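September, late, feet up at last.

Spent most of the day being a nurse to a gripper. It started pinching crooked again, which I noticed only after it had squashed the corner of a cracker I was saving for myself. Jihad Hijazi wrote back from the Tradudley bench with his usual advice: loosen, square up the pads, tighten, then cycle it 40 times before you complain. I complained at 36.

The pivot screws are the whole story with this thing. Too tight and the trigger fights you like a stuck jar lid. Too loose and one finger arrives before the other, like my cousins at a wedding. I went a hair at a time with the small driver and kept the good one for pride. 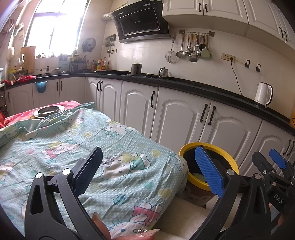
By 3 the jaws were closing together, or close enough that I quit squinting at them. Then I wiped the blue pads with a damp rag, let them dry, wiped them again because Emrys Jarman swears once is never enough. Emrys also swears by a 5-minute rest between wiping and gripping. I gave it one minute and made tea.

Test pieces were snacks. The manual from Yeom wants "objects of varied stiffness," and I know of no finer collection than the one I keep within reach of the bed. Wrappers are the mean ones. They slide, they crackle, and if a pad sits at a slant they skate right out.
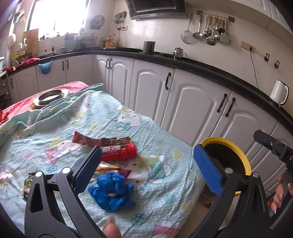

Wrote the new screw settings on the inside of the manual so I won't have to guess next month. Also a note to ask Jihad for spare pads, and to find out who at Tradudley has my good driver's twin. The cracker was fine, by the way. Ate the squashed corner first.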